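12th February, Pekovholm bench, peg cell

In on a Saturday to get the insertion runs done before the Nesitari visit. Gripper is on the blue board again, pegs in by shape. 64 tries logged before lunch, notes in the usual folder. 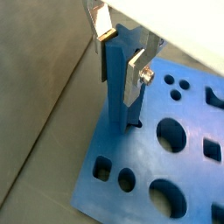

Erlinda used to do this step by hand for the fit checks, whole shifts of it in November. Now she writes the pass/fail rules and gets called over when the arm stalls. Says her wrists are better, her patience isnt.

Duarte wants two people per cell still. I'd say one, plus somebody on call - ask Lleucu, its her rota.

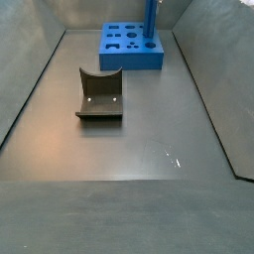

Who resets the cell after a stall?
Whoever is on bench that shift. No more waiting for Gonçalo.

Needs to go on the wall sheet, night crew still phone him.

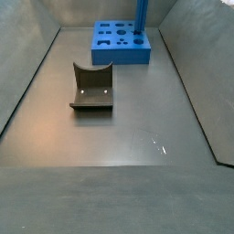
Word count: 150

Sofia's worry - new starters never learn what a bad fit feels like in the hand. Fair. Proposed 8 hours of manual pegs before anyone gets a login. Duarte grumbled but didnt say no. 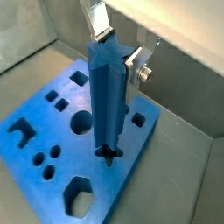
Star is the fussy one for lining up, so give it its own tolerence line in the rules. Erlinda to draft Monday. Me: order finger pads, chase Potgieter for the invoice.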